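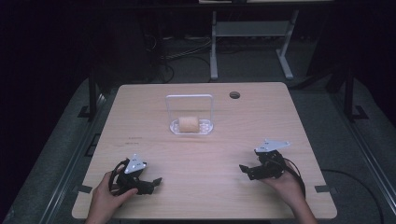
*Tabletop with a small clear acrylic stand, beige cylinder on its base.*

**Progress report to the Wundell Fund - county dog bite and dangerous animal records project**
Submitted by Yoon-hee Ham, project lead
Period covered: April through July

**1. Case file review**

The review of closed bite reports from the Hindar County animal control office is complete. We received 2,017 reports and coded 1,018 of them in full. The remainder lacked either an incident location or an owner statement and were entered in the short form only, as agreed in the revised work plan.

Of the fully coded reports, 64 were referred to the county prosecutor. Charges were filed in 38. Most were misdemeanor counts under the leash ordinance. Felony referrals are held in a separate table until the county attorney clears them for release.

**2. Court records**

Matching bite reports to court dockets is behind schedule. The clerk's office in Limuleck changed its case numbering midway through the study years, and older numbers do not carry over. Pavliuk Records Services supplied a lookup table in June. It resolves numbers for district court but not for the two municipal courts, where we are matching by defendant name and filing date. Each name match is checked by a second reader.

**3. Quarantine and release orders**

Coding of release orders started in July. The order form has no field for who authorized a release, so this is taken from the signature block where legible. Orders signed by an off-site supervisor are flagged. We have asked animal control for the phone log covering those orders - no reply yet.

**4. Budget**

Spending is within the approved lines except copying fees, which the clerk raised in May. We request permission to move unspent travel money to cover the difference. No change to the total is needed.

**5. Next period**

- Finish municipal court matching
- Complete release order coding
- Send draft tables to the county attorney for review
- Interview shift supervisors at animal control

The interview guide is attached as Appendix B. Appendix A (codebook) is unchanged from the last report apart from item 14, where "owner present" now includes any adult household member.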